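Rollport Sorting Baskets
Linen handling / Small formats
Supplied by Munville Institutional Supply

The Rollport basket is intended for the sorting and short-distance transport of towels, cloths and other small linen. It is used at the table, where items are separated by color or by weave before folding, and may be carried by one person when full.

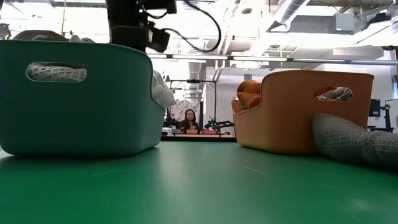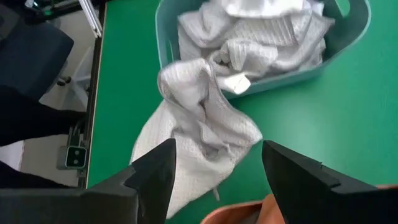 Towels and cloths at the sorting table.
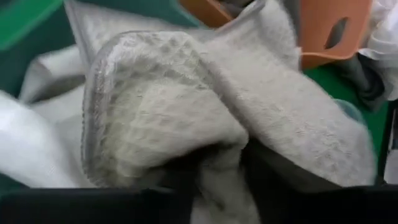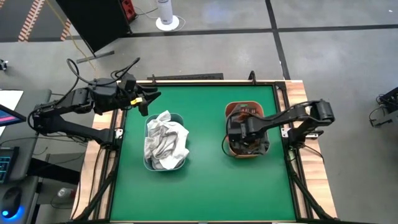 Each basket is molded in a single piece with rounded corners, so that looped and waffle-weave fabrics do not catch when they are drawn over the rim. Oval openings in the walls serve as handles and allow the contents to be identified without unpacking.

Colors
Teal, orange and gray are held in stock. Other colors may be ordered in quantities of 70 or more. Munville recommends that an institution assign one color to each category of linen and keep to that assignment in every department – mixed systems are the most common cause of returns to the laundry room.

Ordering
Baskets are packed in cartons of 8. Colors may not be mixed within a carton. Orders are normally dispatched within 4 working days. Unused baskets may be returned within 30 days of delivery, in the original carton.

Care
Wash by hand with warm water and a mild detergent. Do not use abrasive pads. Baskets should be fully dry before stacking. Damp linen should not be left in a basket overnight.

Related items
Skalleck folding table
Hayat waffle towel, white or gray
Rollport label holder (clips to rim)

Institutional accounts are managed by Eglė Lukoševičius. Questions concerning replacement of baskets supplied before February should be addressed to Tamás Bakos, Product Support, with the delivery note number.

Page last revised 23 March 2023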